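Fonte à cire perdue (bijouterie)

La fonte à cire perdue est un procédé de fabrication dans lequel un modèle en cire est enrobé de plâtre réfractaire, puis brûlé pour laisser une empreinte creuse où l'on coule le métal. Je tiens cette fiche depuis mes années d'atelier chez Sumier, alors pardonnez-moi si je m'étends un peu sur ce qui me plaît (les arbres de coulée, surtout !).

Principe

On part d'une cire, sculptée à la main ou injectée dans un moule en caoutchouc. Chaque cire reçoit une petite tige, la tige de coulée, que l'on soude sur un tronc central, lui aussi en cire. L'ensemble s'appelle l'arbre, et il y ressemble vraiment. Chez nous, un arbre de bagues portait 16 pièces, un peu moins quand les chatons étaient lourds. J'ai appris à les monter avec Kumiko Katayama, qui inclinait toutes ses tiges vers le haut et me faisait recommencer dès qu'une seule piquait du nez.

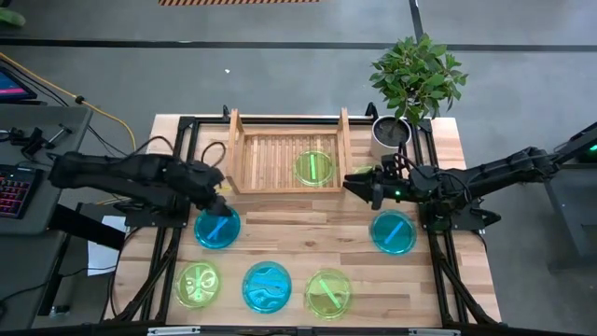
Plan de travail en bois clair, avec des boîtes de Petri bleu cyan et jaune-vert.

Mise en revêtement

L'arbre est fixé sur un socle en caoutchouc et coiffé d'un cylindre en acier. On verse ensuite le revêtement, un mélange de plâtre et de silice, que l'on passe sous vide pour chasser les bulles. Une bulle collée à la cire, c'est une petite bille de métal sur la bague, et ça se lime très mal entre deux griffes. On laisse reposer 2 heures sans toucher au cylindre. Je sais, c'est long, et j'ai bousculé le mien plus d'une fois.

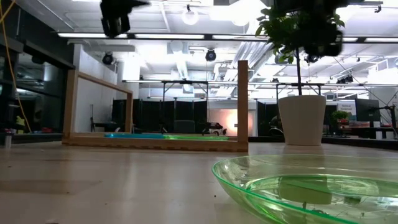 Vient alors le décirage, à la vapeur ou directement au four, cylindre tourné bouche en bas. La montée en température se fait par paliers, avec un long maintien vers le haut du cycle pour éliminer les derniers résidus de carbone. Si on force l'allure, le plâtre se fissure et l'on retrouve de fines ailettes le long des anneaux. Shirin Salehi, avec qui j'ai partagé le four pendant des années, notait chaque palier dans un cahier à spirale, et ses ailettes à elle étaient rares !

Coulée

Deux méthodes dominent : la centrifugeuse, qui projette le métal dans l'empreinte, et l'aspiration sous vide, plus douce. L'argent 925 fond autour de 900 degrés, et on le verse un peu au-dessus. J'ai un faible pour la vieille centrifugeuse à ressort, bruyante et capricieuse, mais les ateliers comme Cirnetti ou Fontana coulent tout sous vide et leurs surfaces sont très propres, il faut le reconnaître.
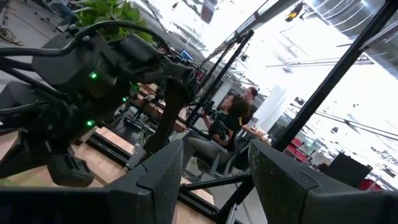
Dernière modification de cette page le samedi 2 juin 2018.

Défauts courants

La porosité de retrait apparaît dans les parties épaisses, quand la tige fige avant la pièce. On la grossit, ou on la déplace vers la zone la plus lourde. La porosité de gaz, elle, donne de petits trous ronds un peu partout et vient souvent d'un métal trop chauffé ou refondu trop de fois (je mets toujours au moins la moitié de métal neuf). Quant aux pièces incomplètes, regardez d'abord la température du cylindre.

Voir aussi : Arbre de coulée, Moule en caoutchouc, Méthode Lando, Dérochage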